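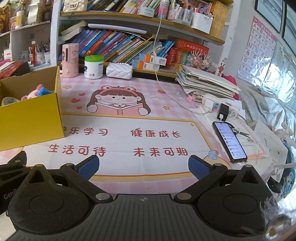 Do reading logs make readers?

Every fall the folder comes home with the same sheet in it. Twenty minutes a night, title, pages, parent initials. By winter a lot of us are initialing five nights at once over breakfast, and I'd bet the teachers know it.

I have been a member of the Noltwood parents' group long enough to have seen the sheet change color and font, and once gain a cartoon owl. What I haven't seen is anybody ask what it does. So when the school announced that it will move to the Pinport reading app for the coming year, with points and badges and a weekly email to parents, I went to the information evening on 6/2/20 with a notebook and a bad attitude.

The presentation was by Dougal Imrie, who has been running the pilot in the two upper grades. He was patient with me and I want to be fair to him. His case goes like this. Children in the pilot logged more minutes than children on paper. The app reminds them, the paper doesn't. Parents get a summary and don't have to dig through a backpack. The top reader in the pilot logged 2000 minutes in a term.

I asked how the app knows a child is reading. It doesn't. A timer runs while the book is open on the other side of the room, or under the bed, and the child taps a button at the end. Mr. Imrie said there is a short quiz for some titles. I asked how many of the books in our library have a quiz and he said he would get back to me. He did, to his credit, and the answer is 97. Our library has a good many more books than that, and the ones without a quiz include nearly everything my own two have ever read under the covers with a flashlight.

That last bit is my real worry. A kid who picks a book for its points is picking it for somebody else's reasons. When I was in fourth grade we had a paper chart on the wall with stickers, and I can tell you which books were short and had wide margins, and I can't tell you a thing that happened in any of them. The books I remember I read in the summer, in July mostly, on my aunt's porch in Dudstead, where there was no chart.

Now, the other side, and I did go looking for it. Ostap Tkachenko has three children at the school and told me the paper log was the only reason his middle boy opened a book at all last year. He started with comics to fill the sheet and ended up on the Marquez mysteries, and has been through the whole series since. Ostap thinks I'm a snob about stickers – he put it more kindly – and that people who liked reading as kids are the worst judges of what works for kids who don't. I don't have a good reply to that. One boy isn't a study, but neither is my aunt's porch.

What bothers me is how sure everyone sounds. The handout says the app "builds a lifelong love of reading." The pilot ran for a single term. It measured minutes, and the minutes were reported by the people earning the badges. If the claim were that the app produces more logged minutes, I would sign off on it tonight. Love of reading is a bigger thing to promise, and I'd like to see some sign of it, like library checkouts going up, or kids who keep at it after the points stop. Mr. Imrie says checkouts in the pilot grades were "steady." I take that to mean they didn't go up.

There is also the matter of the weekly email. It ranks classes. I was told it can be set not to rank individual children, and that the school intends to set it that way. I would like that in writing before the fall.

If you want to keep your child on paper, you can. This wasn't on the slides and I had to ask. Send a note to the classroom teacher in the first 2 weeks of term and you'll get the old sheet. You may also ask for no log at all, although I gather hardly any families have tried, and the answer seems to depend on the teacher.

For what it's worth, at our house we are going to try reading at the same time as the kids, phones in the kitchen, and write nothing down. I have no evidence for this either. It may last until the first soccer practice. Letters for the next issue can go in the box by the front office, and I'd especially like to hear from pilot families, including the ones who think I have this wrong.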